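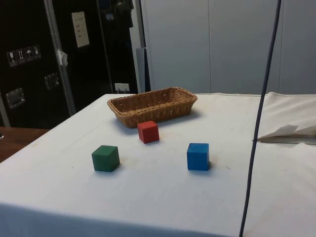
A shallow wicker basket with three wooden cubes on a white cloth.

By Makis Fragkou

Laimutė Paulauskas grows willow on a strip of low ground by the Vanags River, outside Gidby, population 2,523. She sells part of the crop to other weavers and uses the rest herself. When I got there at 8 in the morning in January she had already been cutting for an hour, and she wanted to finish the row before we talked.

"You cut when the leaves are off and the sap is down," she said, once we were inside the shed with the heater running. "After that it's a race with the spring. If the buds start to swell on me, I've lost the best of it."

She came to willow late. For most of her working life she kept the books at Kunder, a feed and seed dealer on the county road, and wove on weekends with material she bought by mail. The bundles were expensive to ship and often arrived with the tips snapped. One year a grower she liked went out of business and sent her a box of cuttings as a parting gift.

"I stuck them in the ground behind the garage. I didn't do anything clever. Willow wants to grow. You can put it in upside down and some of it will still try."

She planted 200 cuttings that first spring. The deer ate the tops off a good many of them, and she assumed the whole thing had failed. The next year they came back thicker. She began looking for a bigger piece of ground, and a neighbor offered her the river strip, which flooded too often for corn.

Flooding does not bother the plants much. Weeds do. Paulauskas said the first two summers in a new bed decide how it will perform for years, and that she lost one entire block to bindweed the summer her knee was operated on. She now lays heavy woven ground cover before planting and pushes the cuttings through it. She doesn't like the look of it, and she doesn't like picking bits of it out of the soil later, but she has not found anything else she can manage on her own.

The variety she grows most is one the locals call Kikader, after the farm where it was first planted in the county. She has never been able to match it to a name in the catalogs. It makes long, thin rods with hardly any side branches and dries to a dull olive. She also keeps a purple one for trim and a thick, fast one for handles and stakes.

"People ask for the purple because it's pretty when it's green," she said. "Then it dries and it's brown, like the rest. I tell them that before they pay."

After cutting, the rods are sorted by length. She does this by standing a bundle in an old trash barrel and pulling out the tallest ones first, then the next tallest, until the barrel is empty. It is slow work and she does most of it with the radio on. The sorted bundles go up on racks to dry, and they will not be ready to use until summer. Then they have to be soaked again before they will bend.

I asked why she couldn't just weave with them fresh.

"You can, and it feels wonderful. Then the rods shrink, and by fall you can rattle the thing. I made my sister a log basket that way. She still has it. You can see daylight through it on every side."

Soaking takes more judgment than the weaving does, in her opinion. Rods with the bark on need days in the water, and the time changes with the length of the rod and the temperature. If they come out too early they crack at the first sharp bend. If they stay in too long the bark turns slimy and slips off in your hand. She used to keep a notebook of soaking times and stopped when she noticed she never looked at it. She bends a rod around her wrist and goes by that.

Her own baskets are mostly plain. She makes round shopping baskets, oval ones for firewood, and shallow ones for bread, which sell best before the holidays. The shallow ones look easier than they are. With a tall basket, she explained, the sides have room to correct a mistake in the base. A low one has only a few rows before the rim, and if the base has a twist in it the finished basket will rock on the table.

"I had a teacher who would put my basket down on the bench and tap one corner. She didn't say a word. If it rocked, I took it home and used it for potatoes."

Paulauskas now teaches too, in a room over the old creamery in Gidby. Her beginners' class runs for a day and everyone goes home with something round. She does not teach rectangular work to beginners. Square bases are woven in a clamp, and the corners take a kind of strength in the thumbs that most people don't have on their first day. She charges for materials separately and shows the students what the willow cost her to grow, in hours.

That question of hours came up several times. A medium shopping basket takes her most of a day once the rods are ready, and she knows what an imported one sells for at the discount store. I asked whether that bothered her.

"Somebody made that one by hand, too," she said. "There's no machine for it. So when I see one for the price of a sandwich, I don't think mine's too high. I wonder what they got paid."

She buys secondhand baskets whenever she sees them at yard sales, partly to use and partly to take apart. She had one in pieces on the workbench, with the border undone and the rods fanned out. She wanted to know how the maker had hidden the ends at the rim. She had not figured it out yet, and she thought she might have broken the one piece that would have told her.

Care is simple, she said, and most people get it wrong by doing too much. A willow basket should not be varnished or oiled. It should be kept off a damp floor and out of a closed plastic bag, and once or twice a year it can be rinsed outdoors and left in the shade to dry. A basket that lives next to a woodstove gets brittle and needs the rinse more often. Mold usually means it was put away wet. She scrubs it off with a brush and a little vinegar.

What she would like most is someone to share the cutting. The beds have grown past what she can finish alone in a cold month, and last winter she left part of a row standing. Uncut rods branch the following year and are no use for fine work – they end up in fences. Two former students have offered to come out on weekends in exchange for material, and one has already been.

"She was good," Paulauskas said. "She cut low. Most people cut too high because they don't want to bend down, and then every year the stump gets taller and you're cutting at your waist."

She looked at the clock over the door and put her gloves back on. There was a row and a half left to do, and rain was forecast for the afternoon.

The next beginners' class is in March. Bring an apron, a sharp pair of garden pruners and a lunch. Willow can be ordered by the bundle from July, when the dried rods come down off the racks.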